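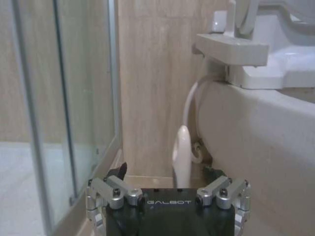 Cloudy glass shower panel next to marble-look tile, what can I use on both?

Posted in: Home > Bathroom > Cleaning

zolness_upstairs

We moved into an apartment where the bathroom has a clear glass shower panel standing right next to a wall of beige tile with a marble look, cream and tan with faint veins running up and down. The glass has a faint haze that I can't get rid of. I wash it with dish soap and warm water, rinse it, and it looks good while it's wet. Once it dries, the haze is back in the same places.

The previous tenants left half a bottle of vinegar-based cleaner under the sink, so I guess that's what they used. I'd like to use it too, but I've read that you should never put vinegar on marble. I don't know if ours is marble or ceramic tile made to look like it. The landlord doesn't know either. The only paperwork we have is an old receipt that says "Skulham wall, beige" with no material listed, and the number on it goes to a fax machine.

Other things that may matter:

The water here is hard. The kettle needs descaling all the time.

There's a thin tan strip at the base of the glass where it meets the floor edge. I can't tell if it's sealant that is supposed to be that color or sealant that has gone that color.

There's a narrow silvery strip running down the glass with a small fitting near the bottom. Gunk collects behind the fitting and I can't get a cloth in there.

The bathroom fan is weak and there's no window.

I have already tried dish soap, a glass spray meant for windows, and a melamine sponge on a small corner. The sponge may have helped a bit, but I stopped in case it was scratching. I'd like something I can use on the glass without having to worry every time some of it runs onto the tile. I'd also like to know if the haze can be permanent, because if it is I'll stop scrubbing and live with it.

Thanks.

slow_drain

Vinegar and water in a spray bottle, leave it, wipe it off. Been doing it in my rental for years. If it's a rental the tile won't be real marble, landlords don't pay for that.

grout_and_about

I wouldn't go by whether it's a rental. I used to install tile, and plenty of rentals have stone in them because somebody had a pallet left over from another job. Find out first, then choose the cleaner.

How to tell what the tile is:

Look at the veins across several tiles. Printed ceramic and porcelain repeat. If you find the same vein with the same little fork in it on another tile, it's printed. Sometimes the repeat is upside down, so turn your head. If you go over the whole wall and never see a match, that leans toward stone, but a good porcelain line can have a lot of different faces, so it doesn't settle it.

Look at a cut edge. Behind the toilet, around a pipe, or at the end of the wall, there's usually a place where you can see the side of a tile. Stone is the same all the way through. Ceramic has a thin colored layer on top and a plain body under it, often reddish or off-white. Porcelain can be close to the face color, so look for the glaze line.

If you still aren't sure, put one drop of vinegar somewhere that will never be seen, like behind the toilet at floor level. Wait, wipe it off, rinse, dry, and look at it from a low angle with a flashlight. Real marble will have a dull spot where the drop was. That spot is permanent, so pick the place with care, and in a rental I would ask first. Don't do this test on the shower wall.

If it's glazed ceramic or porcelain, a mild acid on the glass that drips onto the tile for a few minutes won't hurt the tile. It can still wear on cement grout over time, so wet the grout with plain water before you start and rinse it well after.

If it's stone, keep all acid off it. That means vinegar, lemon, citric acid and most things sold for limescale, including the ones with "natural" on the label. You can still treat the glass, you just have to control where the liquid goes. Soak paper towels in the cleaner, squeeze them until they don't drip, and press them flat onto the glass. They stick by themselves. Keep them a hand's width away from the edge nearest the tile, and hang an old towel over the low part of the wall. For the last strip by the tile, use a barely damp cloth and go slowly.

As for the haze, there are three kinds and they need different things.

Soap film. Feels slightly greasy or draggy when dry. Soap and water moves it around. A little baking soda paste on a soft damp cloth will usually lift it, and it's alkaline so marble doesn't mind it. Rinse it off well or you'll get a white haze from the baking soda.

Mineral scale. Feels faintly rough if you run a fingernail over it. Disappears when wet and comes back when dry, which is what you describe, and you have hard water. This is the one that needs acid.

Etched glass. Feels smooth, looks cloudy, nothing changes it. It has been worn by hard water sitting on it for years, or by somebody using something harsh. It also disappears when wet, so don't go by that alone. Cleaning won't bring it back. A glass company can polish it, but I wouldn't pay for that on a rental.

In most bathrooms it's soap film and scale in layers, so do the baking soda first, rinse, dry, and then see what's left. Don't use the two together in one go – they cancel each other out and all you get is foam.

Stop with the melamine sponge. It's a fine abrasive. On plain glass you may get away with it, but if the panel has a factory coating you'll take it off.

For the gunk behind the fitting, use dental floss or a thin strip of microfiber, wet, pulled back and forth like you're polishing a shoe. An old toothbrush with the bristles cut down short gets in too. Don't put anything metal in there. A chip at the edge of tempered glass can break the whole panel.

The tan strip I can't tell you about from here. Press it with a fingernail. Silicone that was sold in that color will be the same shade all the way through and feel firm. If it's soft, or lifting at one side, or has black dots in it, it wants replacing, and that's a job for the landlord.

zolness_upstairs

This is a lot of help, thank you. I'll look for repeats in the veins tonight. I can't get at a cut edge without moving the washing machine. I'll post what I find.
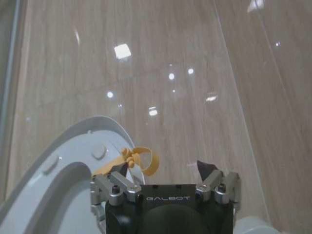

Zolness, October

zolness_upstairs

Update for anybody who finds this page later.

The tile is printed. It took a long time to find a match because the pattern is faint, but there are two tiles with the same tan line and the same small break in it, one of them turned the other way up. After that I moved the washing machine anyway and looked at the edge by the pipe. Thin glaze on top, off-white underneath. So no marble, and slow_drain was right about that part.

I did baking soda paste first and that took off more than I expected. Then the damp paper towels with the vinegar cleaner, with the grout wetted down beforehand. The upper part of the glass is clear now, wet or dry. The lower part is better but there's still a cloudy area about knee height that feels smooth. I think that part is etched and I'm leaving it alone.

The strip at the base is firm and the same color all through where I could see the end of it, so it's meant to be tan.

Now that the glass is done I have started on the plastic, and I have a second question. The big curved piece is white-gray plastic with a smooth rim, and two round bumps molded into the surface. Soap collects in a ring around each bump, and there's a tiny hole near the rim that clogs up. Is the vinegar cleaner safe on that? I also want to wash the rubbery yellow loop with the small nubs, which gets slimy between the nubs if it stays in the bathroom. I don't know what it's made of. It feels like silicone but it could be plain rubber.

slow_drain

Told you.

Plastic is fine with vinegar. Toothbrush around the bumps, toothpick in the hole.

grout_and_about

Glad it worked out. Leave the etched part, you have the right idea.

Mild vinegar cleaner is fine on most household plastic for a short time. Rinse it off after. I'd skip the baking soda paste on anything with a shine, it can dull soft plastic, and no bleach products at the same time as the vinegar. Use a soft brush around the bumps. A wooden toothpick for the hole, yes, but wet it and go gently so the tip doesn't snap off in there. Then stand the thing on edge so it drains. If it lies flat, the water sits around the bumps and you'll have the ring back.

For the yellow one, don't use vinegar until you know what it is. Silicone doesn't care, but natural rubber gets sticky and starts to crack if you keep putting acid on it, and heat isn't good for it either. Warm water, dish soap, roll it between your palms so the nubs rub against each other, rinse, and hang it somewhere out of the bathroom to dry. With a weak fan like yours anything with small gaps in it will stay damp.

To keep the glass the way it is, squeegee after the last shower of the day, top to bottom, then run a dry cloth down the edge by the tile and over the fitting. I've done mine that way for nearly nine years and the only place with any scale is behind the hinge.

zolness_upstairs

Bought a squeegee, the small Grulen one. The soap ring came off with the brush. Still working on the hole.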